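Nullside front end sync - October, started 10:00, ran over

Notes typed live, sorry for gaps.

## Page weight

- Stutar home page still loads 3 separate font files. Agreed to drop to one, system font for body text.
- Product list makes 92 requests on first load. Too many. Most are tracking scripts marketing added in the spring.
- Ask marketing which ones they still read. No answer by next sync = we pull them.

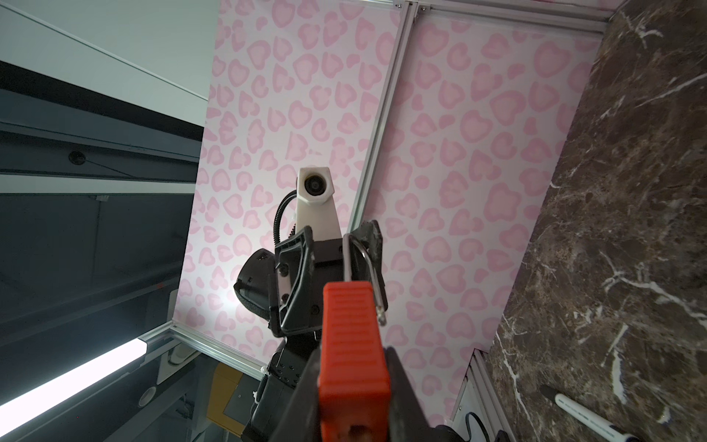 ## Old browsers

- Lei checkout is blank on older tablets. Script dies on one newer function and takes teh form with it.
- 1,297 visits last month from browsers below our cutoff. Cutoff was picked before anyone looked at the logs.
- Decision: form has to submit with plain HTML, scripts on top of that.
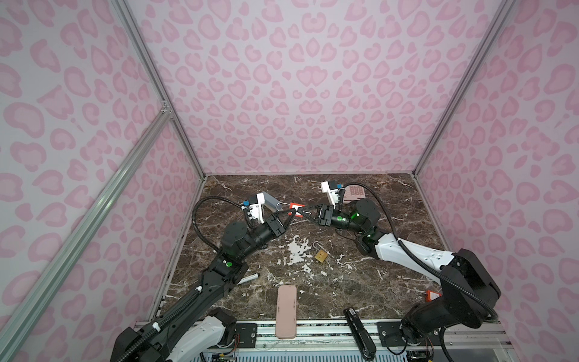
- Same rule for the Nirkton sign-up page, but after checkout is done. Not before.
- Polyfills - argued, no decision. Carry over.

## Images

- Anything over 100 KB gets flagged in the build. Warning only for now, hard fail later.
- Lazy loading stays off for the top banner, it made things jump.

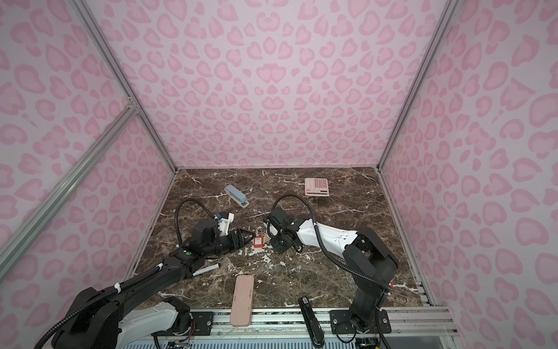

- Banner also needs width and height set in the markup, still missing on Stutar.

## Ad blockers

- Class name "ad-row" on Lei gets hidden by blockers, its just the address row. Rename.

Next sync same time. Polyfills first.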